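3.2 Recording of small consignments

Customs records leave out goods that fall below the declaration threshold. For most product groups this matters little. For household ceramics and other tableware it matters more, as a large share of sellers in the border towns ship in small lots and never reach the threshold in a single month. Our estimate of exports from Vernitz therefore starts from the shipping books kept by the sellers and uses the customs series only as a check.

The books cover 1125 sellers and 2809 separate shipping accounts. A seller may hold more than one account, and the accounts were merged by tax number before any totals were taken. Where the tax number was missing, Pereyra and Thân matched the accounts by name and street address. Matches that rested on the name alone were dropped. The last extract was taken on 12 March 2020, and entries made after that day are not used.

Goods were sorted into 19 product classes. The classes follow the customs headings at the four-digit level, with two changes. Glass and ceramic drinking vessels were put together, because many sellers enter them on one line, and metal vessels were kept apart. A mug sold with a saucer or a spoon was placed in the class of the mug.
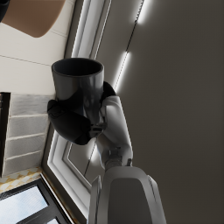

Figure 2. Dark gray cylindrical mug held by a robotic gripper (computer rendering).

Values were taken at the price charged to the foreign buyer, less freight where freight was shown. In the Nostent books freight is always shown. In the Stollero books it is often included in the price, and we removed it using the mean freight share for the same class and destination. This step lowers the Stollero total by almost 17 percent. We tested a median share as well, and the ranking of the classes did not change.

Returned goods are a further problem. Customs treats a return as an import, so a parcel that goes out and comes back raises both sides of the trade account. The shipping books cancel the original entry instead. We followed the books. The effect is largest in February, when goods sent before the holidays come back, and readers who compare our monthly series with the official one should expect the widest gap there.

Prices in foreign currency were converted at the monthly average rate. Geddes (personal communication) suggested the rate on the day of shipment, but the day is missing for many entries in the Ko district and the month is nearly always given. The deflator is described in Section 3.3.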